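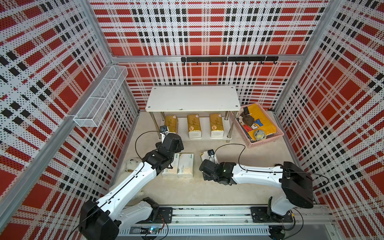
Unit 3: Small-Item Storage in a Walled Bay
Course notes, N. Courtois. Session: Tuesday

1. Scope
These notes cover the placement of light household goods in a compact bay with perforated wall panels. Large items and anything stored under load are treated in Unit 4.

2. Storage zones
A bay of this type has two zones. The wall zone takes hooks and wire trays fixed to the perforations. The floor zone takes free-standing shelves and baskets. Assign goods to the floor zone first and use the wall for whatever is left over that can hang.

3. Two-tier shelves
Wrapped tissue packs are the standard exercise item. They are light and soft, and they deform when squeezed from the sides.
Rule 3.1 — One pack type per tier, where quantities allow.
Rule 3.2 — Leave equal gaps between packs. A pack pushed against its neighbor tends to lean.
Rule 3.3 — Turn the printed face outward. This applies to packs lying lengthwise as well as to upright ones. 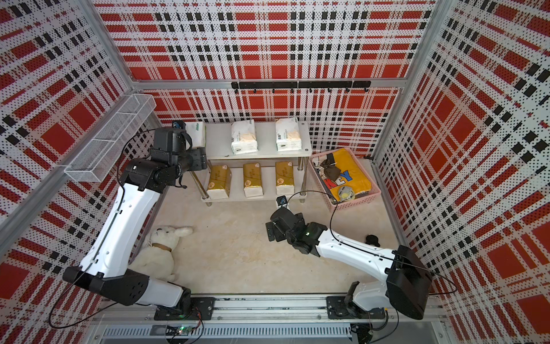 Fig. 3.1. Shelf with both tiers in use; gold-banded packs on the lower tier.

Mixed wrappings on one tier are acceptable if the spacing is kept. Record them as a single row on the Brollham sheet.

4. Baskets
A perforated plastic basket holds items with no fixed shape: cloths, pouches, soft toys. Fold cloths flat and place them first — smaller pieces go on top, near the front. Do not set a basket where it blocks access to the lower tier.

5. Exercise
Draw a plan of your own bay on the 100 mm grid and mark both zones. Hand it in to Y. Tkachuk before the March session. Reading: Pranent workbook, p. 262, items 1 to 19.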